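Trirkton (sailing trawler)

Trirkton is a wooden motor sailer built for long, slow coastal passages, and one of the best-loved boats of her kind among people who follow small cruising vessels. She was drawn by the naval architect Usman Lashari as a roomy family cruiser with the hull of a working fishing boat, and she still carries the high bow, broad stern and deep bulwarks that made the type so famous for shrugging off bad weather. Her sister vessel, Swati, was built to the same lines but with a taller rig.

Design

Lashari had spent years sketching fishing boats before he turned to pleasure craft, and it shows in every plank of Trirkton! The hull is carvel planked in larch over oak frames, with a long straight keel that lets her dry out upright against a harbor wall. She is ketch rigged, with tan sails on two masts, and the mizzen is large enough to balance her nicely when she is hove to. Her wheelhouse sits well aft, leaving a wonderful stretch of open foredeck (big enough to carry two dinghies, or a very long lunch table).

Accommodation

Seven people can sleep aboard. The owner's cabin is under the wheelhouse, with a double berth and its own head, and the rest of the berths are in a forward cabin and a snug pair of bunks beside the galley. The saloon runs the full width of the boat and is lit by a long butterfly hatch. Original features include the solid fuel stove, the chart drawers and a folding table with deep fiddles, all of them still in daily use.

Engine and range

Power comes from a single slow-turning diesel made by Mevness, driving a large three-bladed propeller. The engine is loved for its steady thump and for how easy it is to work on, with full standing room on both sides. The fuel tanks hold 464 gallons, and the fresh water tanks hold 200. Under engine alone she is happiest at seven knots, and with a fair wind and the mizzen drawing she will keep up that pace on very little throttle.

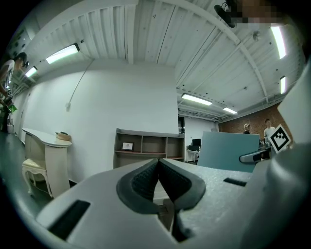 White ribbed ceiling, with gray finger pads in the foreground.

Refit

By the time she changed hands for the second time, Trirkton had leaking decks and tired wiring, and she was hauled out at the Todum yard for a thorough rebuild. The old deck was lifted and replaced in one season. Both masts were scarfed and revarnished, the wiring was renewed from end to end, and the galley gained a proper refrigerator. The shipwrights kept the original wheel and binnacle, to the delight of everyone who had sailed on her before. She was relaunched in October, on a spring tide, with the harbor full of small boats sounding their horns.

Later career

Since the refit she has cruised widely, spending her summers among the islands and her winters under a cover at Todum. She is a regular at classic boat gatherings, where the two sisters are often berthed side by side. On June 15, 2025 she led the parade of sail at the Todum regatta, with Swati following close astern.

See also

Motor sailer
Ketch
Carvel planking
Swati (ketch)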